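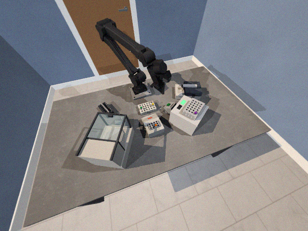
Emville's empty office blocks could hold 319 new flats, according to a plan put before the town council on 11 January 2024. The developer, Hwang, says the first tenants could move in by March next year. Readers who remember the last scheme for the same streets may want to keep their diaries in pencil.

The plan covers the old insurance building on Bollia Street and the two smaller blocks behind it. All three have stood mostly unlet since the tax office moved out. Hwang wants to keep the outer walls, take out the inside floor by floor and fit small flats along a central corridor. Of the total, 40 would be let at what the company calls "a fair local rent". The papers don't say what that rent is, who would set it, or how long it would last once the first tenants have gone.

Anyone who has rented in Emville lately will want an answer to that. The same words were used in the Odau Wharf scheme, where the cheaper flats turned out to be cheaper only than the other flats at Odau Wharf. The council said then that it would ask for firmer terms next time. Next time has come, and the terms look much as they did before.

The size of the flats is another sore point. The smallest would measure 22 square metres, with the bed, the cooker and the table all in one room. Hwang's brochure calls this "easy living for people on the move". It shows a folding table, a folding bed and a young couple who seem to own one coat between them. There is no drawing of where a pram might go, or a bicycle, or a second coat. A storage room is marked on the ground-floor plan of the main block, but it is the same room that is marked as the bin store on the page after.

Then there is the light. Offices are deep buildings, and people put up with that from nine to five. In the middle of the Bollia Street block, 101 of the flats would have windows on to an inner yard five storeys down. The company says pale tiles on the yard walls will "bring the daylight in". A light study is promised, but it wasn't with the papers and a council spokeswoman couldn't say when it would be ready. She did say that councillors would have "every chance" to read it before they vote. The vote is set for March, so somebody had better get measuring.

Supporters of the plan make a decent case. The blocks are an eyesore, the roof of the smallest one leaks, and the town has a long waiting list for homes. Turning offices into flats uses less concrete than knocking them down and starting again, and it ought to be quicker. The traders' group on Bollia Street has written in favour – they have watched lunchtime custom dry up and would be glad of anyone at all upstairs.

None of that explains the hurry, though. Comments from the public close in a fortnight, which is the shortest time the rules allow. The plans can be read at the town hall during opening hours, or on the council website, where the largest file wouldn't open for us on three tries out of four. A drop-in session was held in the library last week, and was advertised on a poster inside the library.

Hwang says it has "listened carefully" to local people and changed the plan as a result. Asked what had changed, the company pointed to the front doors, which will now be green. It also said the number of cycle stands was "under review", without saying in which direction.

Written comments should be sent to the planning desk at the town hall, with the writer's name and address. Emails are accepted, but must carry the words "Bollia Street" in the subject line or they won't be counted.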